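August 6, 2022
Posted by Plestorton Pantry

I cleaned out my kitchen this weekend and kept track of what I learned. Short thread.

Start with the spices. I had 9 jars I could not remember buying. If you open one and it smells like dust, it goes. Whole spices last a lot longer than ground ones.

Next was the flour. I keep it in the freezer for two days when I bring it home, then move it to a sealed container. I haven't had pantry moths since I moved to Gralport.

Brown rice goes stale faster than white because of the oil in it. I buy the small bag now. The big one cost less per pound and I threw half of it out.

Write the date on things with a marker. I tried labels, and they fall off in the freezer. Masking tape stays on.

Wipe surfaces dry before you put anything back. Crumbs too. Ants don't need much.

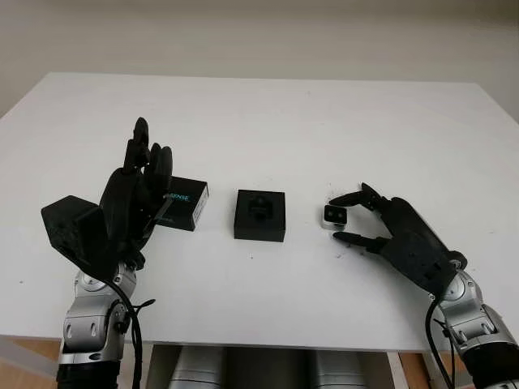 White table, a few crumbs.

Cans: check the seams and the rim. A small dent in the side is usually fine. A dent on the seam, or any bulging, and I don't open it, I toss it.

Anything unopened and in date went to the Barasa Street food shelf. They take dry goods on Saturday mornings. Call first if you have glass.

Oils don't belong next to the stove. Mine were there for years. They're now in the low cabinet by the door, and I only keep one bottle open at a time.

I'll do the fridge in September. Still deciding what to do with all the mustard.

Comments

eruvard_home: Does the freezer thing work for cornmeal too?

Plestorton Pantry: Yes, same two days.

kettle713: I keep my rice in the fridge. Takes up room but it lasts.

lowshelf: Bay leaves go in my flour. Never tried freezing it.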